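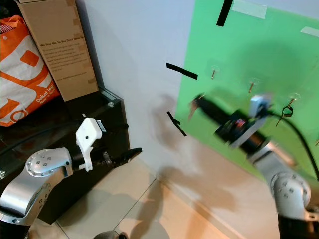

## Why I still wait for the small garage

18/02/2018

I have taken my car to the same little garage in Mikow for 10 years now, and every winter somebody at work asks me why I bother. There's a big service center out by the highway, part of the Plaro chain, with free coffee and a waiting room with decent chairs. You can book online at midnight in your pajamas. My place has one phone line, and you let it ring.

I understand the appeal, I really do. I went to Plaro once, when my brakes started grinding and my regular shop was booked solid for three weeks. They were friendly and they were fast, and they handed me a printed sheet with a row of little green, yellow and red boxes on it. The bill was 300 dollars, with another page of things I was told to think about before March. I sat in the parking lot and read that page twice, and I couldn't have told you which items mattered and which ones were just there because the car had reached a certain age.

So I took the page to my own garage – a bit sheepishly, I'll admit – and the mechanic went down it with a pencil. The cabin filter, yes, whenever I liked. The coolant flush could wait until fall. The rear shocks he wanted to see for himself, so up went the car, and he called me over to look. One of them was leaking. He fixed that for 197 dollars and crossed out the rest.

Now, I'm not saying the chain was trying to cheat me. I think they gave me what their checklist told them to give me, and for plenty of drivers that's a comfort. If you've just moved to town, or you drive a newer car under warranty, a place like that will see you right. My sister-in-law swears by hers over in Tamiru and I've stopped arguing with her about it (mostly!).

What I'd like, though, is for more people to try having a mechanic the way we used to have a family doctor. Go in for an oil change when nothing is wrong. Ask a question or two, even a silly one, and see how it gets answered. Mine once spent a good while explaining wheel bearings to me while a line formed behind us, and I've been able to hear a bad one ever since.

It does cost you something. You wait longer, you pay by check, and some weeks you borrow your neighbor's car to get to work. I've done all of that, and I have an oil change booked there for next month.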